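Ranari Tabletop Drink Tower
Home > Party Hire & Sales > Drink Service > Towers

Price: $105 each, or $313 for a set of three
Item no. 723
In stock, ships in two to four working days

I've been selling and renting party gear long enough to have strong feelings about drink service, and the Ranari is the tower I keep pushing on people. It's a tall tank on a stand with a tap at the front. You fill it, you set it on the table, and your guests help themselves while you go and enjoy your own party (imagine that!). I started with two of these for the rental side and kept getting asked if I'd sell them, so now I do both.

What I like most is the height. A pitcher gets lost behind the chip bowls, but you can spot a tower from the other side of a backyard, and people wander over to it without being told. I've used mine for iced tea, lemonade, beer, cold brew and one very pink punch at a baby shower that I still get asked about.
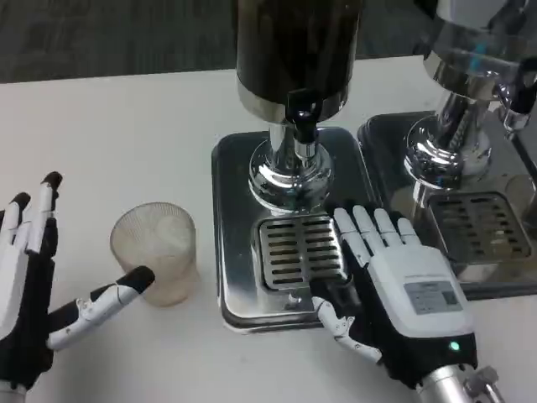 Filling it is easy if you do it in the right order. Put the tower where it's going to live first, then fill it, because a full one is heavy and awkward and you do not want to be walking it across a patio. Close the tap before you pour. I know, I know, but I've mopped up after that one more than once! Pour down the inside wall if it's beer or anything fizzy, and go slowly for the first third. Leave a little space at the top for the lid.

Strain anything with fruit in it. Mint leaves and orange pulp will find their way into the tap and sit there, and then you've got a line of thirsty people and a dribble. If you want the pretty fruit, put it in the cups.
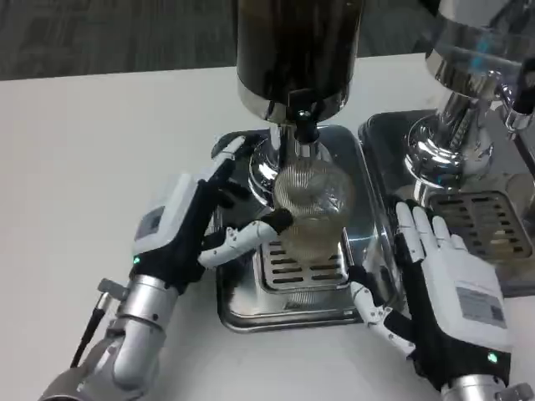 Two towers side by side, cup on the grate

How many do you need? For a crowd of twenty or thirty I'd put out two, one with something for the grown-ups and one that anybody can drink. Label them. A strip of masking tape and a marker does the job, though I also sell the little Sureo hang tags if you want it to look nice. Past that size, get the set of three and give the third its own table, or everybody ends up in one big clump by the back door.

For cups, I'd go with whatever you already own. Do check that your tallest one fits under the tap before party day. Big souvenir tumblers can be a squeeze, and you'll be tipping them sideways all evening.

News from the shop
Dirnov, September 10, 2023

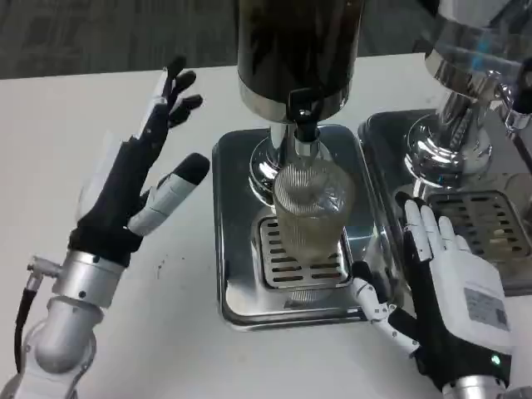 Dirnov, July

The summer rental calendar filled up faster than I expected, so I've moved four more towers over from the sales shelf. If you're renting, pickup is from the side door at the Pavliuk Street shop and you get them for the whole weekend at the one-day rate. A few of you asked about deposits. It's one flat deposit per order, and you get it back when the towers come home with all their parts. Please count the lids. I have more towers than lids at the moment, and I'd love to know where they've all gone.

Cleaning is where people get lazy, and I include myself. Rinse the tank with warm water as soon as the party's over, then run warm soapy water through the tap until it comes out clear. Run plain water through after that. Skip the scouring pad, which leaves scratches you'll see every time the light hits them. For the shiny parts I use a soft cloth and a drop of white vinegar, then buff them dry so they don't spot.
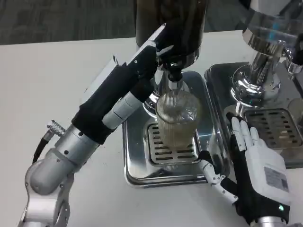
If your tap starts to drip, try tightening it by hand before you write to me. That fixes most of them. If it keeps going, the washer has probably worn out, and a pack of spares is $6 with free shipping when you add it to another order. Renters, just tell me when you bring it back and I'll swap it.

A couple of questions I get a lot:

Can I put hot drinks in it? No, please don't. Cold and room temperature only.

Will it keep things cold? For a while, if you chill the drink overnight first. On a really hot day I'd fill it halfway and top it up from the fridge.

Does it come with a warranty? Yes, 366 days from delivery on the tap and stand. Keep your order email.

Can I pick up instead of shipping? Sure! Choose "collect" at checkout and wait for my text before you drive over.

Often bought with this: Sureo hang tags, spare washers, long-handled tank brush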